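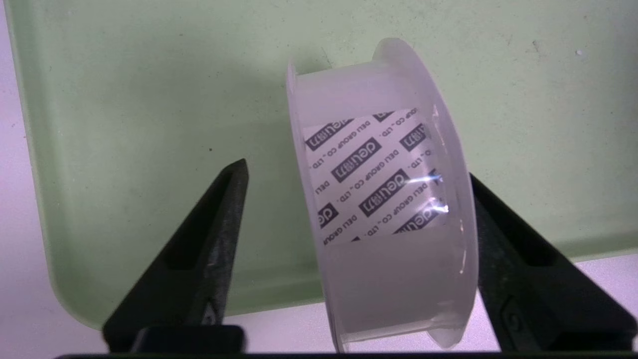
Rain gauges and barometers: upkeep at home

Updated Thursday, July 26, 2018

Most errors in a home rainfall record come from dirt, tilt and poor siting. The instrument itself is seldom at fault. The notes cover the plain funnel-and-bottle gauge, the tipping-bucket type supplied with electronic stations, and the aneroid barometer in the hall.

Siting the gauge

Keep the gauge away from any wall, hedge or shed by at least twice the height of the obstacle. In a small garden that is often impossible, in which case pick the most open spot and leave the gauge there. A consistent site with a known fault gives a more useful record than a gauge moved every spring.

Set the rim level in both directions with a short spirit level laid across it. Check again after frost, which lifts posts. Short grass or gravel is the best surface underneath. Paving throws splash upwards, and a low rim will collect it.

Do not fix the gauge to a fence top. Wind speeds up over the fence and carries the smaller drops across the funnel.

Cleaning a funnel gauge

Lift out the funnel and rinse it under the tap. Clear the spout with a pipe cleaner or a soft bottle brush, not wire, which scores plastic and gives algae something to hold. Green film inside the bottle comes off with warm water, a little washing-up liquid and a teaspoon of dry rice, shaken. Rinse until no suds remain.

Leave the rim alone apart from a wipe. A dented or chipped rim changes the catching area and the funnel should be replaced.

Cleaning a tipping bucket

Take the batteries out first, or the console will log your cleaning as a cloudburst. Remove the funnel, brush out spiders and grit, and wipe both halves of the bucket with a damp cotton bud. Do not oil the pivot. Oil collects dust and the bucket will start to stick at light rain rates.

My own bucket, an Omenora, read 900 mm for a full year against 1097 mm in the funnel gauge two paces away. The fault was a thin crust of lime on one side of the bucket, together with a base that had settled towards the house. After cleaning and levelling, the two have agreed to within a few per cent.

Testing the catch

For a funnel with a catching area of 100 square centimetres, every 10 ml of water equals 1 mm of rain. Measure out 100 ml in a kitchen syringe, let it drip in slowly – a quarter of an hour is not too long – and the gauge should show 10 mm. Pouring quickly makes a tipping bucket under-read, as water is lost while the bucket is moving. Run the test three times and take the middle result. For other funnels, work out the area from the inside diameter of the rim.

Setting the barometer

An aneroid barometer should be set to sea-level pressure. Choose a calm day with steady pressure, find the current figure from the nearest weather station, and turn the small screw at the back until the needle agrees. Use a screwdriver that fits the slot, and turn it gently. Close to sea level, pressure falls by roughly one hectopascal for every eight metres climbed, so a barometer brought from the coast to a house in Plodmont will need resetting.

Tap the glass lightly with a fingertip before reading. If the needle jumps by more than 2 hectopascals, the linkage is dirty and should be seen by a repairer. Keep the instrument off outside doors and away from radiators and direct sun.
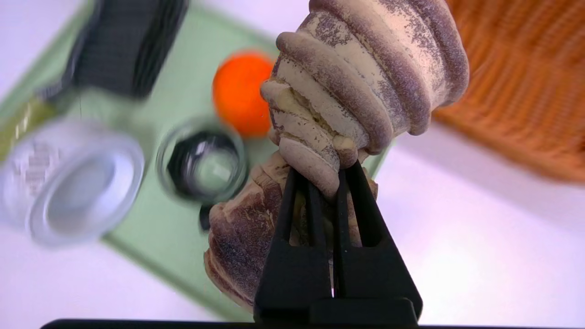
A reader in Flustport objects to the advice on batteries. Her Iwasaki console loses its yearly total when power is removed from the outdoor unit, and she prefers to unplug the sensor lead or, failing that, to note the number of false tips and subtract them afterwards. Either method is sound. Write the total down beforehand in any case.

She also asks whether hail should be counted. It should. Let it melt in the funnel and measure it as rain. Snow is handled in the same way if it has stayed in the funnel, though the figure will be low after a windy fall.

Before winter

Clean everything once more in September, before leaf fall. Change the outdoor batteries at the same time; lithium cells hold up better in frost than alkaline ones. Glass measuring cylinders should come indoors overnight once frost is forecast, and a plastic bottle can stay out provided it is emptied each morning.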